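The Cup Shelf

By Nusrat Mridha

The office kitchen at Dreltside has 208 people on its floor list and one cupboard for cups. When I visited in January, the cupboard door would not close. Paper cups in three sizes were pushed in sideways, and a sleeve of clear plastic ones had split and spread over the shelf below.

Riet Prins orders the supplies for the building. She has done it for six years, along with the mail and the parking passes. Last year she bought 3270 hot cups and ran out twice, even though she later found two unopened boxes behind the copier paper.

"People open a new sleeve when they can't see the old one," she told me. "Then you have four open sleeves and they all get dusty."

I had gone to see her about a larger story on office waste, but we ended up talking about storage for most of the afternoon. Disposable cups are light, cheap and awkward. They only stack well with their own kind. A ripple cup has a thick wall and will not nest deeply, so a stack of 20 is far taller than a stack of smooth ones. Put a ripple cup into a smooth cup of the same size and it either sits high and tips or jams.

Prins tried a plastic drawer first. It was too shallow for the tall cups and the small ones rolled to the back. Then she tried tube dispensers from Butkienė, a restaurant supplier two streets over. Those worked for cold cups but were fixed to the wall at a height that suited Prins and few others. She took them down after a month and filled the screw holes herself.

What stayed was the simplest thing she bought, a set of open wire holders from a housewares shop called Merireck. They stand on the counter, one kind of cup in each. When a holder gets low, anyone can see it. The spare sleeves are in the cupboard below, with the size written on the end in marker.

The change cost less than a box of cups. Prins says she now goes through around 700 hot cups in a slow quarter, and she has stopped finding open sleeves in odd places. She still finds mugs in odd places – the stairwell, mostly.

There are complaints. Open holders collect dust if the cups stand rim up, so hers go rim down, and she has had to say so more than once. A tall stack falls over if someone pulls from the middle. And the holders take up counter space that the toaster people feel should be theirs.

Erkden, the company on the floor above, copied the setup in its own kitchen and went back to the cupboard within weeks. Their counter is narrow and the sink splashes. Prins thinks they should have moved the holders to a side table, away from the water. A plain table with a wipeable top is enough, and a light color makes coffee rings easy to spot.

Sorting the cups

Take everything out before buying a holder. Put the cups on a clear table and group them by material and then by size. Holders come in different widths, so bring one of each cup to the shop. A wire frame on a wooden base will take a paper cup and leave its band or pattern in view.

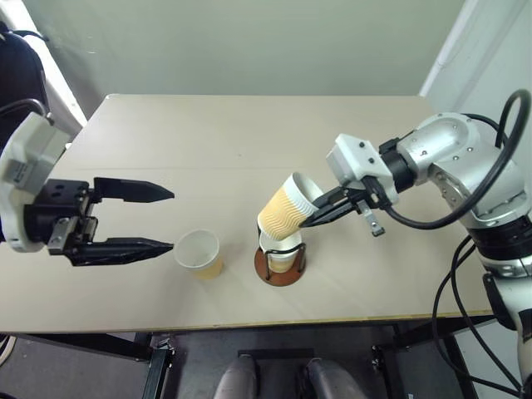

What to keep and what to give away

Odd cups are the hardest part. Prins had a bag of them, two or three of each kind, left from parties and a supplier who had closed. She set them out beside the kettle with a note and they were gone in a few days. Anything crushed at the rim went straight out, because it leaks at the lid.

Lids need their own place. Keep them flat, next to the cups they fit, and throw out the ones that fit nothing. Prins had 1470 lids when she started and fewer than half matched a cup in the building. The rest went to a school art room, where I'm told they became wheels.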